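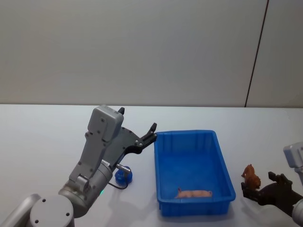 # Security deposit: can they keep part of it for carpet that was already old?

**pellell_renter**

I moved out of a one-bedroom in the Verari building at the end of last month. I lived there for six years. The deposit was $1,106, and today I got a letter saying they are keeping $1,000 of it for "carpet replacement, living room and bedroom." The rest came as a check in the same envelope.

The carpet was not new when I moved in. I don't know how old it was, but the move-in sheet has "worn by door" written on it and the manager's initials next to that. I do have one stain I would call mine, near the bedroom closet, maybe the size of a dinner plate. I'm fine paying for that. I don't see how I owe them two rooms of carpet.

The letter has no receipt and no estimate. It just has the one line and the amount. The company that runs the building is called Prirkico and they do not pick up the phone. I left two messages.

Two things I want to know:

- Do I have to pay for new carpet when the old one was past its life anyway?
- If I cash the small check, does that mean I agreed to the rest?

I have the lease, the move-in sheet and some pictures from the day I left. The pictures are not great, but you can see the floor in both rooms.

---

**bhutto_st_tenant**

Don't cash it. Call the city and report them. They all do this. Mine kept my whole deposit over a shower curtain rod and I never saw a cent.

---

**gravelroad19**

I managed apartments for 10 years in two different states, so this is from the other side of the desk. Rules are different depending on where you live, so look up your own state's deposit law before you send anything. It is usually short and you can read it in one sitting.

On the carpet: in most places a landlord can charge for damage but can't charge for normal wear. Even with real damage, the charge is supposed to take the age of the carpet into account. Where I worked we figured rental carpet at seven years, some owners used five. If the carpet was two years old when you moved in and you stayed six, by our math it was worth nothing when you left, stain or no stain. We would write off the carpet and maybe bill a cleaning fee if we had tried to clean it. A stain by the closet would also never have been a reason to bill for the living room.

The move-in sheet is the best thing you have. Make copies and don't hand over the original.

What I would do:

1. Write a letter. Phone messages don't count for much. Put in your old address and unit number, the date you moved out, the amount of the deposit and the amount they kept.
2. Ask for the date the carpet was installed, and for the receipt or written estimate for the new one. Many states make them send this with the itemized list.
3. Say what you think you owe, if anything, and what you want back. Give them a deadline. Two weeks is normal.
4. Include a copy of the move-in sheet and prints of your pictures.
5. Send it certified mail with return receipt, to the address for notices in your lease. This is often not the leasing office.

Keep it to one page and leave out how you feel about them. The person opening it has a stack of these, and the ones with dates and paperwork get passed up to somebody who can cut a check.

On cashing the check: read the check and the letter first. If either one says something like "payment in full" or "final settlement," hold off and ask your local tenant line or legal aid office. If there is no wording like that, cashing it is often fine, but that is a state question too and I would still ask. It won't go bad in a week.

If the deadline passes, small claims is the next step. The filing fee is usually low and you don't need a lawyer. Some states let the judge award two or three times the deposit if it was held back in bad faith. I saw owners settle as soon as they got served.

---

**pellell_renter**

Thank you. I checked and neither the check nor the letter says anything about payment in full. I'm going to call legal aid before I deposit it.

The lease does have a separate address for notices, a P.O. box. I'll send the letter there and a second copy to the office.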